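# Folding Sunglasses with a Hand-Held Gripper: Progress Report

Thu 12 March

Our team in the Rillora student robotics club works on small tasks from a shop counter. This term we chose sunglasses. The final goal is that our arm, which we call Pormont, opens the temples, closes them again and puts the glasses on a display. Before the arm can try, we need many recordings made by people with the hand-held gripper tool.

We planned 495 recordings for the whole project. Until now we have 249 that we can use, so we are a little past half. The others were removed mostly for two faults: the lens went out of the camera's view, or the operator stopped too long between steps. Both persons at the table wear the same black gloves, as our supervisor at Gremthorpe College asked, so that the colour of skin does not change between recordings.

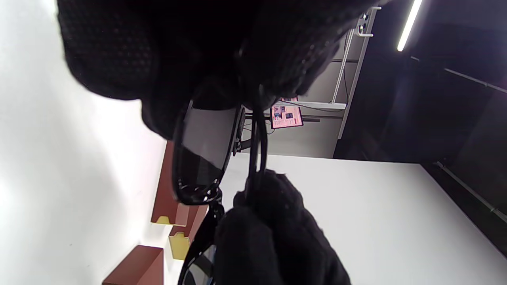

*Figure 1. Black sunglasses at the white table, one gloved hand over the top and the other holding a temple arm.*

The hinge is the difficult part. It is small, and the shiny plastic gives white highlights which move when the glasses move. Our first labelling program, Schouten, often marked these highlights as metal. We changed the brightness setting and labelled five recordings again by hand. The result was better for the rim — but the temple arm is still lost when fingers cover most of it.

We also learned to agree on words. In our early notes, "arm" could mean the robot or the side of the glasses. Now we write "temple" for the glasses only, and four pages of notes had to be corrected.

Next, we will record with the ceiling lights lower and compare the labels. The test on Pormont is planned for July, with the opening step only. Closing will come later, when the gripper pads are replaced.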